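We use cookies to remember your settings and see which pages get read. By staying on the site you agree to this. [Accept] [Manage]

An afternoon at Junier, and two hours with Mindimer

I've been pestering the folks at Junier about Mindimer ever since that first teaser, the one with the flooded railway station, so when they finally opened the doors of the Stultodville studio for a day I was in the car before breakfast (bad idea, I hit every red light in town and got there way too early anyway).

The studio is upstairs from a tile showroom. You go in past all the bathroom samples, up a narrow staircase, and then suddenly there's concept art on every wall and a coffee machine that sounds like a boss fight. Hemant Nautiyal met us at the top and handed out stickers. He's been leading the level design since January of last year and he talks fast, really fast, so forgive me if my notes have holes in them.

The big thing first: I got to play! They had the opening chapter and a later section in the canal district, and I went for the canals because everyone else was lining up for the opening. You play a mapmaker who can fold parts of the city over each other, and once I'd gotten the hang of it I was hopping from a rooftop to a barge to somebody's kitchen in one go. It took me a good while to stop folding things onto my own head. The checkpoints are generous, thank goodness, and reloading is quick.

Combat I'm less sure of. There are 12 enemy types planned and I met 3 of them, and two of those felt pretty much like the same guy in different hats. The dodge has a tiny delay that bugged me the whole time. I brought it up with Hemant and he said it's on their list, and then he asked me to show him exactly where, so I died in front of him on the same bridge over and over. Fun for him, I guess.
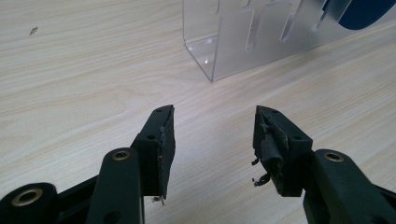 Miloslav Vávra thought the delay was fine and that I was just mashing the button too early, and he'd leave it alone, since a dodge you have to plan for suits a slow game like this one. We argued about it all through the sandwiches. He'd played the opening chapter, where you only fight once, so I still say he got the easy deal.

After lunch we sat in on a sound session. They're recording footsteps for the different streets, and the Fujimoto quarter (that's the old hillside part of the map, all stairs) has its own set of around 50 clips. I could have stayed in there all day. With headphones on you can tell which street you're on with your eyes shut, and I kept getting it right, which made me unreasonably proud.

No release date, sorry, I tried. They wouldn't talk price either. What Hemant did say is that there'll be a photo mode at launch and that you can remap every button, and that the PC version will be out on the same day as the console ones.

I drove home with the canal music stuck in my head and a sticker on my sleeve that I didn't find until bedtime. If they do another open day I'm going straight for the opening chapter, mostly so I can settle things with Miloslav.

Enjoyed this? Sign up for our newsletter and get new previews in your inbox. You can unsubscribe at any time.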